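Layug has put new shelving and lighting into its stockroom on Garkley Road, and the company would like everyone to know how much faster the place runs. The refit was finished in November. Arard, the firm that supplied the fittings, says picking an order now takes 2 minutes less than it used to.

Less than what is hard to say. Neither company has released the earlier timings, and the announcement leaves out how many orders were checked.

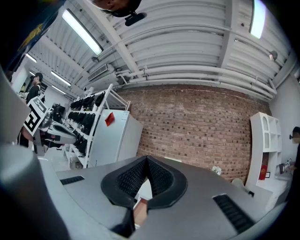 Arard's leaflet promises room for 337 items per bay, a figure that seems to assume everything is the same size and goes back where it came from. Anyone who has worked in a stockroom in the weeks before the holidays may have doubts.

The bill is also vague. Layug gives a price of $200 a bay but won't say whether that covers delivery or the lights. Nomis, which bid for the same job, declined to comment on its own offer.

A second stockroom is due for the same treatment in spring. Layug says it will publish a full set of picking times before then. It made a similar promise about its last refit, and those numbers have yet to appear.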